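Bring back the kitchen table

When we moved to Stallness I had a desk, a proper one with drawers, and it went into the small back bedroom along with the printer and the boxes we never unpacked. I worked there for 3 months. Then I carried everything down to the kitchen table and I have been there ever since.

I think most homes would be better off with one large table than with several small ones. Look at any estate agent's page for the new flats at Dava and you will find a breakfast bar with two high stools, a coffee table, and a shelf in the bedroom described as a study area. None of them is big enough to cut out a pair of curtains on. You can't roll pastry on a coffee table without hurting your back, and four people can't eat a roast at a breakfast bar.

The old kitchen tables were built for work. My grandmother's was used for meals, ironing, homework, plucking birds, mending and the monthly bills. It was scrubbed every night and it had a burn mark at one end that was older than my mother. It was 90 centimetres wide, and you could sit opposite someone and still have room for the dishes in the middle.
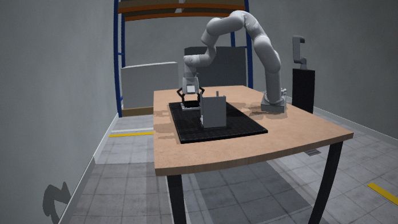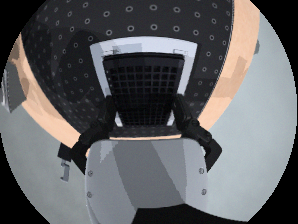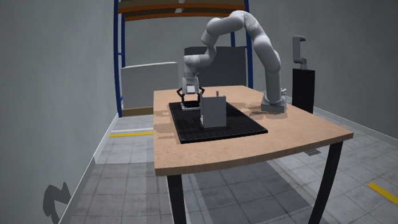

Is a big table worth having in a small kitchen? It depends on the door more than the floor space: if you can still open the door fully and pull out one chair on each side, the table will earn its place.

Cost is the usual objection. The Fledulo range, which seems to be in every shop window this year, starts at 2,000 pounds for a table that seats six, and I would not pay that. I paid 100 pounds for mine at a house clearance in July. It had been painted green and one leg was short. A weekend with a scraper dealt with the paint and a piece of cork dealt with the leg.

The other objection is mess. People say a big table only collects post and school bags, and that is true of ours by the middle of most weeks. But it has to be cleared for supper, so it does get cleared. The desk upstairs never had to be, and I once found a gas bill on it from our previous address.

Phùng, the café by the station, has a single long table down the middle and a few small ones by the wall. The small ones fill first. By lunchtime people are sharing the long one, passing the chilli sauce along and moving their coats for each other, and they generally stay longer. I would like builders to go and eat there before they draw another breakfast bar.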